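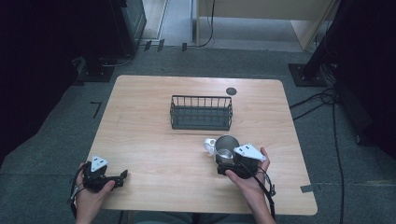 Mugs, baskets and the Lumham tea table

Those of you who come along on Sunday afternoons will know that the tea table at Lumham has been a sore point for quite a while now. It starts the day perfectly respectable and by four o'clock you can't find a clear corner to put your saucer on, what with the sugar, the spoons, somebody's reading glasses and all the mugs that have been put down and forgotten (I am as guilty as anyone, I usually have two on the go).

So we are trying baskets! A plain wire basket goes in the middle of each table, and when you've finished your drink, your mug goes into it. When the basket is full, whoever is nearest carries it through to the kitchen at Gernell end and brings back an empty one. We did think about trays, and we had trays for years, but things slide about on a tray when you're going through that heavy door backwards, and I for one have never got the hang of it. A basket has sides. You can get a proper hold of it and still have a hand spare for the door handle.

The other change is the mugs themselves. We have been losing china ones at a dreadful rate, and the last count in the cupboard came to 118, of which a good many were chipped or had come adrift from their handles. We are moving over to stainless steel bit by bit, and I know that not everybody is keen. I wasn't either, to begin with. I thought tea would taste of camping. It doesn't, or not to me, and they have been dropped on the kitchen floor more than once and come up smiling. If you'd much rather have china, there will always be some on the top shelf, so please just ask and don't go without.

A few small things while we are on the subject. Please tip the dregs away before a mug goes in the basket, as the bars don't hold anything back and the tables do mark. Teaspoons go in the jug by the urn, where they have always gone. And could glasses be kept out of the baskets altogether and taken through by hand, particularly after the October supper, when there are always so many of them.

The biscuit tin, you will be glad to hear, stays exactly where it is.

We will run things this way until the end of October and then see how everyone feels. If you have a wire basket at home that you don't use any more, about the right size for half a dozen mugs, we would love to have it, and it doesn't need to match. You can leave it on the shelf just inside the Gernell door with a note saying whether you'd like it back. Old tea towels are welcome too, as ours have gone very thin.

12 August 2018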